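Home | Clubs | Gallery | Calendar | Contact

Insertion Practice at the Drunavel Robotics Club

Posted in March by the gallery editor

I have been to enough student robotics evenings to keep my expectations low, and the poster for this one promised "human-level handling," a phrase I would ban if anyone let me.

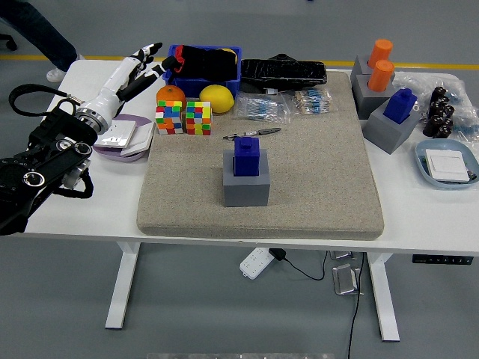

The club's project is called Korkitz. The idea is that an arm with a fingered hand should learn to put parts into holders and take them out again, then move on to the kind of small stuff that piles up on any workbench. The students have 4 months and a budget of $2,000 for parts, and their written plan says the job will be done by the end of the term. I have read the plan twice. The section on what happens when the hand misses is one paragraph long.

Some of what they chose makes sense to me. A block in a gray holder is a fair test, and you can tell at a glance if it's seated or leaning. An orange cylinder standing upright in its own holder is fair too. I'm less sure about the fruit. An orange and a lemon look good on a table, but a hand that can pick up a lemon has told you very little about wiring.

The bags worry me more. Resistors in clear plastic are shiny and floppy, and the bag takes a new shape every time it's touched. The team's goal is 5 clean pickups in a row. I asked what "clean" meant and got two answers.

Then there are the wall-switch panels, two of them stacked on a pink plate. Lifting only the top one would impress me. The plan calls this a "stretch task," and in my experience those get dropped first.

The Rubik's cubes are there for gripping. Solving them isn't in the plan, and I was glad to see it.

The Trileo Cup is the club's next outing, with 6 tasks on the sheet. I'll go. I would like to be wrong about the bags.

We use cookies to remember your settings. Accept | Decline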